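Demurrage (shipping)

Demurrage is the money a charterer pays a shipowner when loading or unloading takes longer than the time agreed in the contract. The agreed time is called laytime. Once it runs out the ship is "on demurrage" and the clock keeps going, in most contracts, through weekends and bad weather too.

Also used for containers - see below. Not the same thing as detention, though the two get mixed up all the time.

Laytime

Laytime starts after the master gives notice of readiness. The ship has to have arrived, and be ready in fact. A notice given too early may be worthless, and a lot of disputes come down to this one point.

Can be a fixed number of days or hours, or a rate (tons per day). Some contracts allow one total for both ports, "reversible" laytime, so hours saved at loading can be spent at discharge.

Exceptions depend on wording. Rain, strikes, holidays, shifting between berths. Hence the old saying "once on demurrage, always on demurrage": exceptions stop counting once laytime is used up, unless the contract clearly says otherwise.

Rates and calculation

Rate is set in the charter party, usually per day and pro rata for part of a day. It counts as agreed damages, so the owner doesnt have to prove the actual loss.

Worked case, from the Grostberg grain trade: laytime allowed 59 hours, ship finished 15 hours over, demurrage due for 15 hours at the daily rate divided by 24. Statement of facts signed by master and agent at both ports.
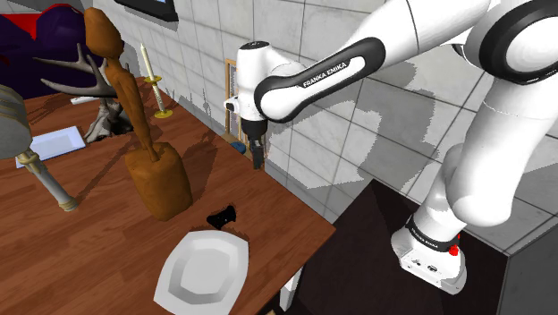
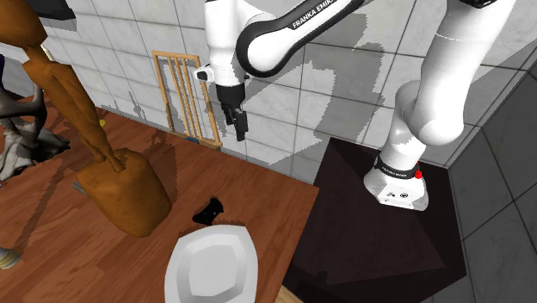

Despatch

The reverse payment. Owner pays charterer for time saved, often at half the demurrage rate. Common in dry bulk, rare in tankers.

Containers

Here the line charges the cargo owner for a full box left in the terminal past the free days. Detention is the charge for keeping the box outside the terminal too long. Some lines merge the 2 into one tariff. Free days vary by port and by customer, big shippers get more.

Disputes

Marthinus Hendricks, in his handbook on port delay (2000), sorts claims into notice disputes, counting disputes and paperwork disputes, and puts the last group as the most avoidable. Mélanie Bélanger disagrees - her study of the Akbulut terminal blames berth congestion, and wants the risk split in the contract. Time bars matter: a claim sent in late, or without the documants listed in the clause, can fail completely.

See also

Charter party
Laycan
Notice of readiness
Wikamura clause

Last edited 2018-04-17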